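The Clekstead furniture works opens its doors once a year, in January, when Visdale has nothing else to offer and the car park is mostly puddle. I went with Remo Thaler, who wanted a sideboard and got a tour.

Our guide, Jonatan Lie, began in the timber store, where oak waits 3 years before being allowed near a saw. Then came the veneer room, the glue room and a long corridor of chairs deemed unworthy of sale. I sat in several. My own chairs are worse.

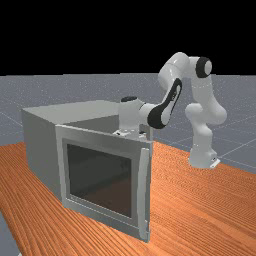
Table and light grey cabinet, computer rendering.

The finishing shop was the best part. A tabletop gets 41 hours of oiling and resting, a kinder schedule than mine. Remo asked the price of one and was told 425 for the small size, legs extra. He went quiet until the canteen.

Coffee is free, the cinnamon buns are not. The last tour leaves at 3, and the bus back to Ullville stops 200 metres from the gate, on the side without a shelter. Remo bought a breadboard.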